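Putting Down Jackets Away for the Summer: Cleaning, Drying and Storage
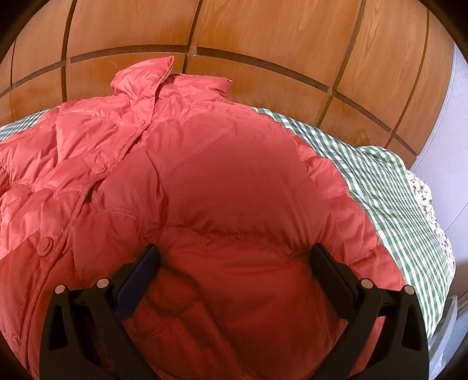

Last changed: 19/08/2018

Down jackets keep their insulating value for many seasons if they go into storage clean and uncompressed. Most of the jackets brought to the Didunbridge repair counter with flat chambers have no fault in the down itself. The fill has clumped from body oil, or it has spent the warm months crushed under heavier items. The procedure below replaces the one we printed in March, which gave too short a drying time.

Inspection

Lay the jacket on a made bed or a large table under good light. A bed is the better surface because the sleeves can be opened out fully. Check the outside first, then turn the jacket and check the lining.

Look along the seam lines. Dirt collects where the thread pulls the shell inward, and a small dark smudge beside a seam, like the one on the coral jacket, is easy to miss when the jacket is on a hanger. Treat these spots before washing. A general wash often leaves them behind, and heat from the dryer can make them harder to remove.

Check the collar separately. It touches skin and hair and usually carries more oil than any other part. Unfold it completely. A collar left crumpled tends to keep its creases, and the down inside moves to the ends.

Press each snap closed and pull it open once. Snaps with a raised rim can hold grit around the center. Clean them with a dry toothbrush. If the fabric around a snap has begun to tear, have it reinforced before the jacket is washed.

Feathers coming through at a stitch hole should be pulled back in from the other side of the fabric, never drawn out. Pulling one out enlarges the hole.

Spot treatment

Mix a few drops of down wash with lukewarm water. Apply with a soft cloth and work along the seam, not across it. Leave for 5 minutes and blot. Repeat once if needed. Bleach, fabric softener and ordinary stain sticks should not be used on down.

Washing

Follow the care label where it differs from these notes. Close all snaps and zippers and empty the pockets. Use a front-loading machine on a gentle cycle with cool water. Wash one jacket per load. Add an extra rinse; soap left in the fill holds moisture and reduces loft. Support the whole weight of the jacket from beneath when lifting it out, as wet down is heavy and can strain the internal stitching.

Drying

Tumble on low heat with two or three clean tennis balls. Stop the machine at intervals and break up clumps by hand, working through the chambers in order from hem to shoulder. Sleeves and collar dry last.

We logged drying times for 14 jackets at the Malinowski Street laundry room. The shortest was 127 minutes. In every case the shell felt dry well before the fill was. To test, pinch a chamber between finger and thumb. Dry down separates and springs back. Damp down stays in a lump and may have a faint smell. When the dryer is finished, leave the jacket flat on a clean sheet overnight before putting it away.

Storage

Use a wide hanger in a closet with some air movement, or fold the jacket loosely into a large cotton bag. Do not use vacuum bags or the small stuff sack supplied with some jackets. Both are meant for travel. Keep the jacket off outside walls and away from direct sun, which fades bright nylon shells unevenly. Cedar blocks are acceptable if they do not touch the fabric.

Labels

Tie a paper tag to the hanger with the date of washing and any repair still to be done. Pins leave holes in the shell and should be avoided.

Supplies

Damulora down wash is available at the counter in small bottles. One bottle is enough for two jackets. Josoleo cotton storage bags are back in stock in the large size only; 57 were delivered and there is no second order planned this season. Shell patches are cut to size from matching nylon where we have it. Coral and other reds are limited, so bring the jacket with you for a color match.

Repairs left before the end of the month will be ready ahead of the cold weather. Jackets must be clean and fully dry when handed in.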